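Gullerdale History Group: the outing to the Risgate record office

The minibus was booked for half past eight and left at ten to nine, by our standards an early start. It was July 15, 2017, raining in the way it only rains when you have been told you may not bring a wet coat into the building. We had signed up for the open day at the Risgate record office in the hope of settling who lived in the row of cottages below Tanden Mill, and whether the end one was ever an alehouse. Its present owner would dearly like it to have been.

Risgate does not make itself easy to find. The brown sign points up a lane to a garden centre, and the record office is behind that, in what used to be a seed warehouse. You put your bag in a locker, your pen in the bag and your opinions about biros wherever you can. Pencils are handed out at the desk. Mine had been chewed.

Our guide for the morning was Elfriede Rainer, the archivist in charge of the estate papers, and she took us straight down to the strongroom before anyone could ask about coffee. The Schwerdtfeger collection fills one whole bay of it. There are 2,685 items, most of them leases, and she has read more of them than any member of the family ever did. The Schwerdtfegers bought up half the dale in the 1790s, fell out with the other half, and threw away nothing, receipts for candles included. 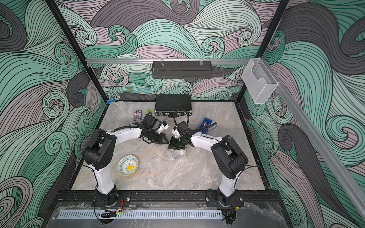 The trouble with leases is that they describe a property by who lives next door. "All that messuage bounded on the east by the house of the widow Pratt" is a great help if you know where the widow Pratt was. We did not. She moved, it seems, or died, or remarried, and the clerk went on copying her name into every renewal for 30 years. Elfriede said this was quite usual. Clerks were paid by the length of the document and had no great wish to knock on doors.

What you do, she explained, is work backwards. Start with the tithe map, which has plot numbers, then find the same plot in the estate rental, then follow the rent. Names change and spellings wander about, but a landlord will always remember that he is owed two pounds and four shillings. We tried this on our row in the searchroom, with the map spread out under those little sausage-shaped weights, and got as far as plot 206 before the talking grew loud enough for us to be looked at.

Plot 206 is the end cottage. In 1838 it was let to a Thomas Garth, described as a carrier, with "house, stable and small garth", which led to a certain amount of confusion over whether the garth belonged to Garth. Before him came a Hannah Lowther, paying the same rent, and before her a man whose name is either Isaac Bell or Jane Ball. Four of us looked at it with the magnifier and we were evenly split. Of ale there was no mention at all. I was asked not to put that in the report until the owner had been told, and she has now been told.

Lunch was sandwiches in the education room, there being a rule about crumbs everywhere else. The egg went first. There was a second-hand bookstall along one wall, where I paid three pounds for a history of the Risgate turnpike that I already own.

The afternoon was given over to wills and inventories, and these I would go back for. Garth the carrier left one, proved in September 1851, and it is a cheerful document for a man who was plainly annoyed with his eldest son. The son gets the oldest horse. A daughter in Tanden gets the clock, the bed, the better kettle and "my pots and dishes whole and mended". It is the nearest any of us came to standing in the kitchen of that house, and the room went quiet for a minute or so, until someone's hearing aid whistled.

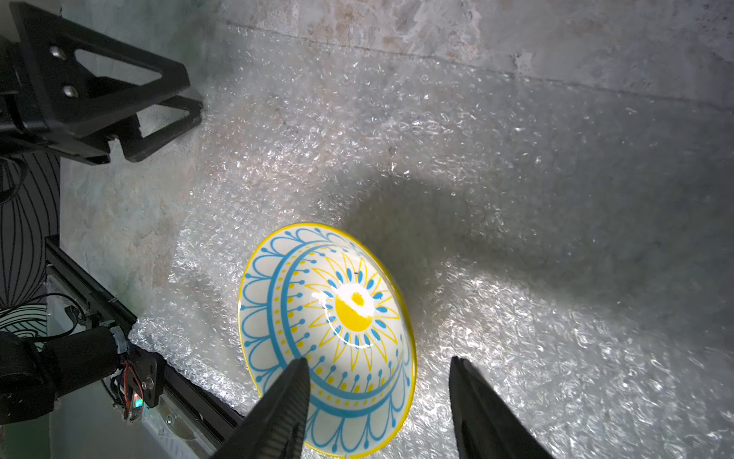
Can you look at the Schwerdtfeger leases without going on an open day?

Any member of the public can order them up to the searchroom, so long as you book a seat beforehand and bring something with your address on it. You may have 3 items at a time. Larger maps need a day's notice, as they are kept flat and it takes two people to lift them.

Copies are charged by the sheet, and you can take your own pictures without flash if you sign the pink form. I signed the yellow one, which turned out to be for the garden centre's loyalty scheme and had been left on the counter.

We were put out at four. The minibus was where we had left it, though the driver was not, and was found in due course among the bedding plants. On the way home there was a lively discussion as to whether a carrier with a stable might have sold a drop of something to passing trade without troubling the landlord about it. There is no evidence for this. I expect it will be on a plaque by Christmas.

Still to be done: the parish registers for Hannah Lowther, 1800 onwards; the land tax for the whole row; and a decision on Isaac or Jane, for which a better magnifier has been promised. If you have deeds to any house in the row, even the dull ones, please bring them to the next meeting in a flat folder. Not rolled, please, and not laminated. We have had laminated.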